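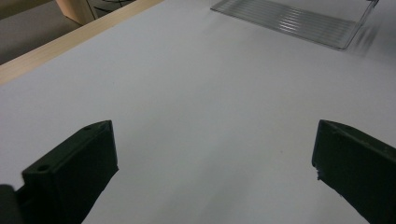 ## Visit notes: Uniyal work surface plant, Cluncombe

The Cluncombe site makes work surfaces for packing rooms, school labs and repair shops. It opens to trade visitors twice a year, and I took the July morning tour. My interest was narrow. We are replacing the benches in our Ginport packing room and I wanted to see how the white matte tops are made, how they are finished, and what they look like after a few years of use.

### Arrival and layout

The entrance is at the rear, past the loading docks. Visitors sign in, get a vest and hearing protection, and wait in a side room until the group is complete. The plant is one long building divided into 4 bays: board storage, pressing, edging and finishing, and dispatch. The tour follows the material in that order.

Storage is kept at a steady humidity. Boards stay there for 40 hours before pressing so that the core settles, and each stack carries a card with the time it came in. The cards are handwritten. I asked if there was a plan to change this and was told there was not.

### Pressing

The face layer and a balancing layer are bonded to the core in a single cycle. The balancing layer goes on the underside and has no decorative purpose. A top made without it will bow, and there was a rejected sample leaning against the wall with enough curve to see from the walkway.

Standard tops are 700 mm deep. Deeper ones are made to order, with a longer lead time. For our use the standard depth is enough if the scale is moved to a side shelf, and I have redrawn the plan on that basis.

### Matte and gloss

The most useful part of the morning was the comparison area in the finishing bay. Several tops are set up under the same overhead lighting, from full gloss to dead matte, all in white.

- Gloss shows every lamp as a hard reflection. Small clear parts and plastic bags are difficult to find on it.
- Satin is easier on the eyes but still reflects near the edges of the lit area.
- Matte gives soft shading only. Dark parts stand out well.

The drawback of matte is cleaning. Pencil and rubber marks sit in the texture and need a damp cloth and some pressure. The plant advises against abrasive pads, which polish the surface and leave shiny patches that cannot be reversed.

The guide also covered paper. Some customers lay white sheet over the bench and change it every shift. This protects the top and costs little, but the sheet moves unless it is clipped at both ends, and clips get in the way of cartons. Kendaso, which supplies the plant's clips and edge rails, had a low-profile version on show. I tried it on a test bench and it held, though it took two hands to release.

### Edges and joints

Edging is applied hot and trimmed in the same pass. Corners are done by hand. I ran a fingernail along several finished corners and found one with a slight lip, which the operator set aside for rework without comment.

Long benches are made from 2 tops joined over a shared frame. The joint is tight when new. The older joined bench in the canteen had opened enough to hold crumbs, so I would pay for single-piece tops wherever the doorway allows them in. Our doorway does, provided the inner door comes off its hinges first.

### Practical points for anyone booking

- Wear closed shoes. Sandals are turned away at sign-in.
- Photographs are allowed in finishing and dispatch only.
- The pressing bay is loud and the guide's talk is hard to follow there. Ask questions in storage.
- Sample squares are free, but they are cut from gloss stock. Matte samples have to be requested by mail.
- The parking lot fills by 9 a.m. There is a second lot across the road.

I have requested matte samples in both available textures, and will test them with tape, marker and packing adhesive before placing the order.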